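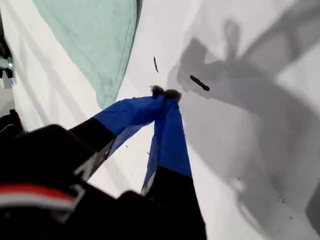

The **side fold** is a way of folding a T-shirt on a flat surface by turning in first one side, then the other, and doubling the resulting strip from hem to collar. It is the fold most people learn at home, and one of the most satisfying small jobs in the whole of the laundry. It suits cotton jersey best, copes well with blends, and needs no tools beyond a clear bit of table.

## Preparing the shirt

The shirt is laid out with its sleeves spread and the cloth smoothed from the collar down. Jersey stretches, so the hands should pat it flat; pulling at a corner only moves the wrinkle somewhere else. A clean white surface is a real pleasure to work on. The outline of a coloured shirt stands out sharply against it, and fluff shows up at once.

Fluff deserves its own mention. Little tufts gather in seams and under collars, and a dark one pressed inside a pale shirt will still be there when it is next opened. Pick them off with the fingertips before making any fold. A lint roller is quicker on fleece but hardly worth fetching for a single tee.

## The first side

One side is turned in along a line running down from the shoulder, bringing the sleeve with it. The other sleeve stays out for now. If the line slants, the turned part makes a triangle and the finished shirt will be wider at one end. This is easily put right: open the side, shift the fold at the shoulder, and lay it down again.

The hem is the best guide. When it stays fairly straight across the bottom, the body underneath hasn't moved. 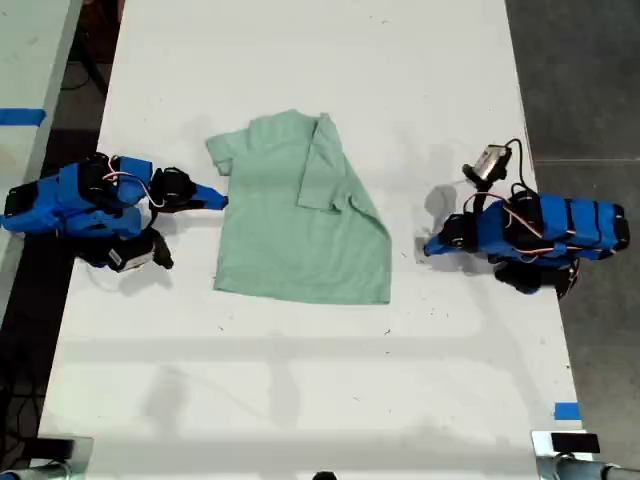
Lowri Gwilliam prefers to turn both sleeves in before touching the sides, and wrote to the editors that starting with a side "leaves you chasing a sleeve round the back of the shirt, and it always wins". Her order does give a thinner edge on long-sleeved tops. On short sleeves the difference is slight, and the entry keeps the commoner order.

## The second side and the finish

With one side in, the shirt becomes a tall shape with a doubled layer down its length. The second side is brought over to match, and the collar should sit midway between the two edges. Then the hem goes up to the collar, once for a deep shelf, twice for a drawer.

Small wrinkles near the fold don't matter much. They settle under the weight of the next shirt, and a pile of eight will press itself beautifully overnight.

## Variants

- **Flillau fold.** The hem is turned outwards first to make a cuff, and the rolled shirt is tucked into it. Wonderful for rucksacks, hard on printed fronts.
- **Dadville half.** The shirt is folded down the middle, sleeve on sleeve, then in half again. It is very quick and gives a crease straight through the chest.
- **Board fold.** A sheet of card 40 cm long is laid on the back and the sides are wrapped round it. Every shirt comes out the same width, a lovely sight on an open shelf.

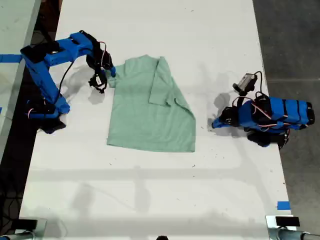

*Parkgate, November*

Arwel Samuel has sent in a correction to the section on storage. Shirts stood on edge in a drawer should have the rounded fold uppermost, with the open edges at the bottom. The earlier wording had this upside down. Trinh Trịnh adds that heavy cotton stands up by itself after the second hem fold, while thin jersey wants a neighbour on each side.

## See also

Button-front shirts; Pillowcases; Rolling for travel; Sock pairing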